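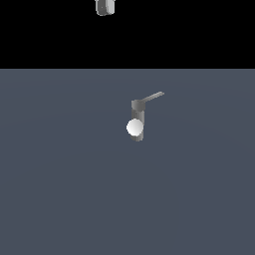
Rendered view: gray floor plane, black background.

Mobile Development II: Handout 5
Build Times and Incremental Builds
Instructor: Chun-yin Kao

Print this page | E-mail this page

Read this before the lab. You will need the Lucero project checked out and building on your own machine. If the first build fails, fix that before you try any of the steps in part 3.

1. What happens in a build

When you press Run, the build tool does several jobs in order. It works out which modules depend on which, compiles the source, merges the resources, packages everything and signs the result. Each job is called a task. A task has inputs and outputs. If the inputs are the same as last time and the outputs are still there, the tool skips the task and marks it "up to date."

A clean build throws away all the outputs, so every task has to run. An incremental build keeps them. Students often clean the project whenever something looks wrong. Try a normal build first and read the error message.

2. Sample figures from Lucero

Lucero has 378 source files in one large module. On the lab machines:

Clean build: 115 seconds
Incremental build, one line changed in a screen class: 70 seconds

The second number is too high for such a small change. Two things cause it. The first is that all the code is in one module, so the compiler has to check a lot of files against each other. The second is a task that writes the current time into a generated file. The time is different on every build, so the task is never up to date, and neither is anything that reads the file.

Look for this second problem in your own projects. Build numbers, dates and commit labels are the usual culprits. For debug builds, replace them with a fixed value.

3. Lab steps

a. Run a build twice without changing anything. Save the task list from the second run.
b. Mark every task that ran when it should have been skipped.
c. Find the inputs of each marked task and write down which one changed.
d. Fix the time stamp task and repeat step a.
e. Move the networking code into its own module, called Elton. Only the main module should depend on it.
f. Change one line in Elton and build. Then change one line in the main module and build. Record both times.

In step e you will get import errors. Most come from helper classes that both sides use. Leave those in the main module if only one screen needs them, and move them to Elton otherwise. Do not make the two modules depend on each other. The build will stop with a circular dependency error.

4. Public and private dependencies

A module can expose a library to the modules above it or keep it to itself. If it is exposed, a change in the library's public methods forces the modules above to compile again. Keep dependencies private unless a type from the library appears in your own public methods.

5. To hand in

Both task lists, the times from step f, and one paragraph on what you would split out next. Name the file with your student number. Work in pairs is fine, but each person hands in a copy.

2 comments | 0 shares

Related items
Handout 4: Reading a Stack Trace
Handout 6: Unit Tests on the Device
Lab setup: Installing the Ernex Emulator
Grostix sample code and notes
March project deadlines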